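ok so a little thread on what it's been like since we got the arm at work. I pack kits at Stokia, 11 of us on my shift, and in May they told us Druver was going to set up a small robot arm for the bandage rolls.

I figured that was my job gone. What happened is my job got weird! 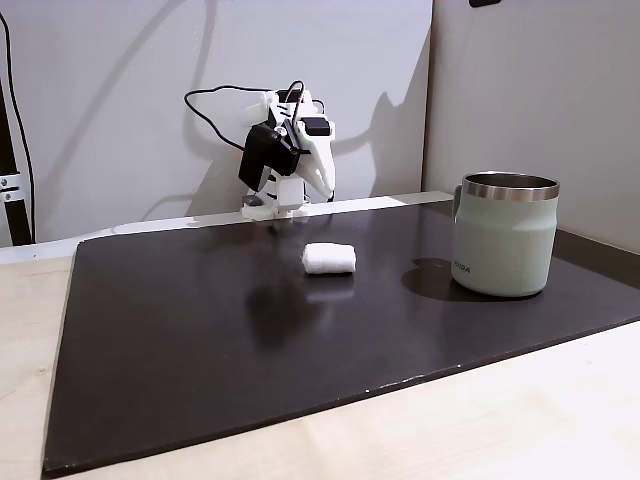
I used to place 200 rolls before lunch. Now I do the odd-shaped stuff by hand, and between times I watch the arm and write down every roll it drops or squashes (my wrists feel great, my eyes are shot).

Two people moved over to the Krajewska line and I miss them a lot. The rest of us got 12 hours of training, paid, and we had to ask twice for the paid part. 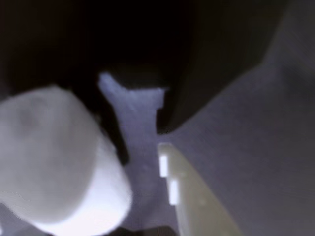

Close-up, pale finger on the right.

Still no word on whether watching it pays the same grade as packing. We asked again this morning, and the union rep has it in writing now.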